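Search this site Go

Gilmartin puts its lake on the map

The old quarry outside Gilmartin filled with water long before anyone thought of it as an attraction. Under a plan the regional government approved in August, it will get a paved shore path, a campground with 137 sites and a visitor center on the road to Bresham.

Marlene Kowalchuk, who heads the regional tourism office, said the money was set aside after two summers of heavy day traffic. On busy weekends up to 1,000 people come to swim, and parking runs out before 10 a.m.

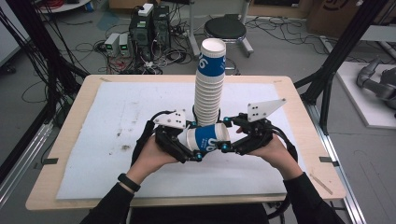
Paper cups, one on its side and the rest in a tall stack.

Work starts at the north end, where the bank is lowest. Trevor Sandhu, the project engineer, wants the path finished before the campground so that walkers can use it through the winter. The second stage includes a boat ramp and a shuttle bus from the station at Elik.

Not all residents are pleased. A petition with 431 names asks for a limit on motorboats and a later start for the ramp. Josée MacPherson, who rents out three cabins near the quarry, signed it. "I want the visitors," she said. "I don't want the engines."
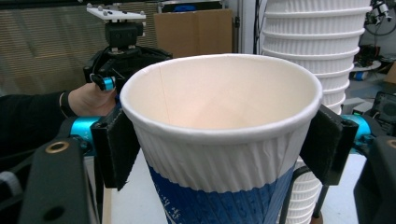
A paper cup with a deep blue lower band.

The government has agreed to hold a hearing on boats but has not changed the schedule. It expects the campground to support 200 seasonal jobs in Gilmartin and Surkard, a figure Folke Lunde of the local business association calls high. He would count on half of that in the first year.

Bids for the path close next month.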